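Ticket 985: width estimate drops out on shiny bags
Project: Vomo / handheld
Component: perception, finger width + contact
Status: open, workaround in
Opened: March 24, 2026
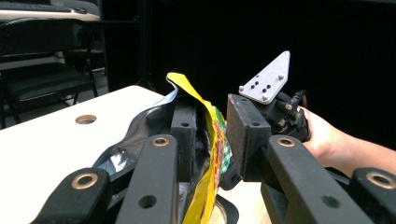
Snack bag between the fingers, wrist view. Silver lining showing at the folded top edge.

Symptom
Width channel goes to NaN or jumps to fully open while fingers are closing on foil type bags. Cardboard and the plastic cups are fine. Replay tool doesn't flag it, just draws a flat line, so easy to miss. Found it when the Sarmiento training job threw out half the bag episodes for "no grasp".

Setup
Vomo recorder, Fernavham build from February, default config. Same calibration file as the cup episodes.

Log
grip_width: low confidence, holding last
grip_width: low confidence, holding last
grip_width: hold expired, publishing NaN
contact: no width, state -> OPEN

Tried so far

- Restarted recorder. No change.
- Redid width calibration, open and closed. Numbers match the old file. Not calibration.
- Turned off auto exposure. Better but not gone, still drops when the bag crinkles up and throws a highlight next to the finger edge.
- Ran the old edge tracker on the same recording. Also loses it, later in the close. So the new tracker isn't the whole story.
- Masked everything outside the finger region by hand, replayed offline. Clean the whole way through. So it's grabbing edges off the bag.

Cause (pretty sure)
Finger search window is too wide. When the bag folds, the tracker picks a crease or the silver part as the finger edge, gets a width that makes no sense, confidence tanks. Then hold timer is 300 ms, which is shorter than a slow close, so it expires and contact flips to OPEN. Two bugs really. Contact should not go to OPEN on missing width, that one is on us.

Workaround
In the recorder config:
width_search: narrow
hold_ms: raise it until the dropouts stop, dont go crazy
contact_on_missing: keep_last
Restart the recorder after, it does not pick up config live.

Reran 4 bag episodes with this. 2 clean, 2 still have a short gap near the end of the close but contact stays put and the training filter accepts them.

To do
- Real fix for the search window, limit it by last good width plus max finger speed
- Make replay draw gaps as gaps
- Add a bag recording to the regression set, theres nothing shiny in there right now
- Check if Bollham branch has the same contact default, think it does
- Re-filter the older bag episodes before anyone deletes them. Video is fine, only the width is bad, can be recomputed

Update, same day
Bollham branch has the same default. Patched contact there too. Search window change is in review, not merged. Leaving this open until the regression run is back.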